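Why Do Some People Find Reading Tricky?

Have you ever looked at a page and felt as if the words were all in a great hurry to get away from you? Or perhaps you have a friend who tells the most wonderful stories out loud, but goes very quiet when it is time to write them down. Lots of children (and lots of grown-ups too!) feel like this, and sometimes there is a name for it. The name is dyslexia.

It is a funny sort of word, and rather a hard one to spell. It comes from Greek, and it means having trouble with words. Dyslexia has nothing to do with being lazy or not being clever. Your brain has to match each sound to the letters that make it, and for someone with dyslexia that matching takes more time and more effort – a bit like walking to school over soft sand while everybody else has the pavement.

Akinyi was 7 when her teacher, Mr Athumani, noticed that she could tell him everything about volcanoes but kept getting stuck on the word "said". He asked a specialist teacher called Naomi Mosoti to spend a morning with her. They played some word games, looked at some patterns and had a good long chat, and Akinyi said afterwards that the rhyming game was hard but the patterns were easy-peasy.

Now she has two short lessons a week. She traces letters in a tray of sand, claps out the beats in long words and listens to audiobooks at bedtime, which she would happily do until midnight if her dad let her.

If reading feels like hard work for you, do tell someone you trust, such as your teacher or whoever looks after you at home. You could even show them this page and read it together, taking turns and stopping for a biscuit whenever you like.
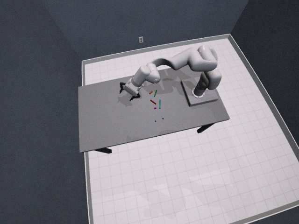 A robot arm reaching over a grey table, drawn by a computer.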